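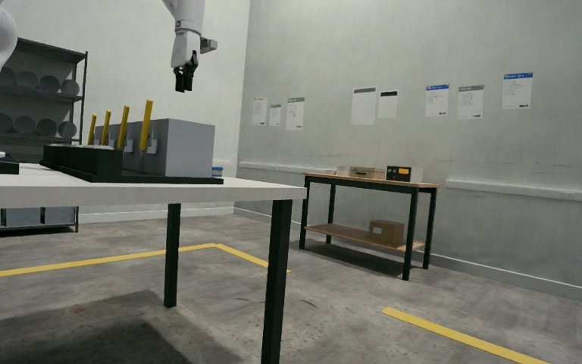 Rod station, Jutmont cell model. Arm over the table, rods in the fixture, workbench at the back wall.

Unit 2: Who does the job after the job is automated?

Read the Jutmont case before class. The plant put a Nakix arm on rod loading in January, and the business case ran to 14 slides. One of them dealt with the people on the line. It said operators would be "freed for higher-value tasks" and named none. When you meet that phrase in a report, write down the tasks it lists. If the list is blank, say so in your notes.

What the case does report: the line was rated at 3,000 rods a shift and logged 1,072 in its first full one. Management called this a ramp-up problem. The two operators kept on the cell called it clearing jams. Their job title changed to "cell attendant" and their pay grade did not. Look at who wrote each account and who had to sign it.
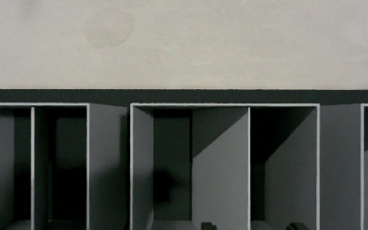 Stocking is the part of the work that automation budgets tend to forget. Drolora, which supplied the software, counts a cycle from the moment a part is in position, so filling, sorting and checking the storage never shows up in its numbers. At Jutmont those tasks went to the attendants on top of the jams. Consider the open compartments with their thin dividers and how much of each bay lies in deep shadow. A person deals with that by leaning in or feeling with a hand, and no time study I have read gives it a line. Ask where those minutes went when the headcount was cut.

The Satti reading takes the opposite view and is worth your time, though its survey asked supervisors only.

For discussion
Which tasks at Jutmont disappeared, and which moved to someone else?
Who decided what counted as a cycle?
What would you need to see before you believed the 3,000?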